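Bedding That Stays Flat: Small Habits for Sheets, Throws and Padded Headboards

A bed in a bright room shows every fold, so it pays to begin with the cloth that is lying on top.

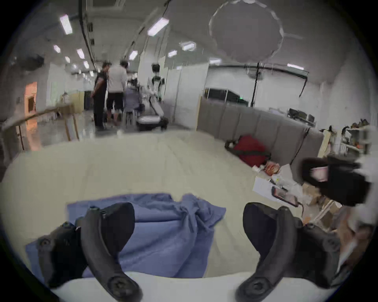

One reader wrote to us that she always smooths the sheet first and the loose cloths after, and she wanted to know why we teach the opposite order. Her way works if the cloths are small. With anything bigger you will pull the sheet out of place again when you lift it, and then you do the corners two times.

Untwisting a cloth
Do not pull at the twist. Look for the nearest free corner, hold it, and let the rest hang down until it turns back by itself. Cotton needs only a moment. A thick fleece is slower, and you may have to help it with the other hand. After this, lay it on the bed and fold in half, long side to long side.

Pale sheets
Cream and white sheets are best washed apart from blue and red things, at least for the first 6 washes of the colored piece. I dry mine on the line also in February, if there is wind. Take the sheet down when it is still a little damp and spread it directly over the mattress pad. Leave it open for around 30 minutes before you put anything on top.

Upholstered headboards
Panels with vertical seams collect dust in the seams. Use the narrow nozzle of the vacuum cleaner, from top to bottom, on low power. For a gray fabric a dry brush is enough between the bigger cleanings. Bags should not lean on the panels for a long time, especially if they have dark straps, as the color can rub off.

Things that land near the bed
Papers, phone, a snack in its wrapper: give them one tray on a shelf and empty it every evening. Small tools should go back to their own shelf the same day. I found a screwdriver under my pillow once and it had made a hole in the case.

Folding for the closet
Fold throws to the width of your shelf and put the round edge to the front. You can take one out and the pile stays standing.

Updated 9 November 2022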